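Lists Archives Threads Help
Search this list Go

Re: [dafis-planning] grasp scores near the bin walls

> We still get high scores on grasps that put a finger
> through the wall. Is the bin mesh even loaded when
> the scorer runs?

It's loaded, but the scorer reads the pose from startup and never updates it. Breltudar publishes a new bin pose every cycle – the scorer just ignores it. I fixed that in the Lornen branch on Tuesday.

I replayed 1,000 logged attempts. Wall hits went from 100 to 3, and all 3 are in corners. The cloth still segments badly, so don't read much into its scores yet.

Please try the branch before I merge. Config is unchanged apart from the pose timeout.

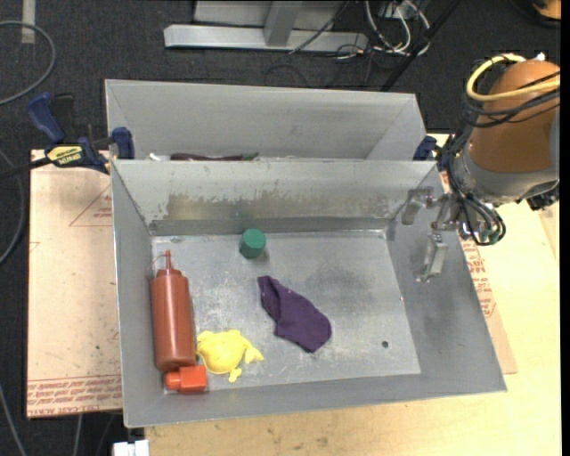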